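Clearing fault 421 (gripper stops short of the rack)

The arm halts above the table with the fingers closed and the controller reports 421. On the Briem cell this has nearly always been a cable pulling on the wrist.

1. Press the stop and wait 20 seconds.
2. Release the brakes and move the wrist by hand through its full turn. Note where the cable goes tight.

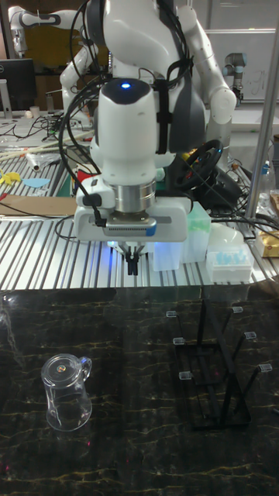 3. Loosen the nearest cable tie and give the loop more slack — do not cut it.
4. Reset, then run at low speed before going back to 100 per cent.

If 421 returns, leave the arm stopped and tell Barbara Michalski.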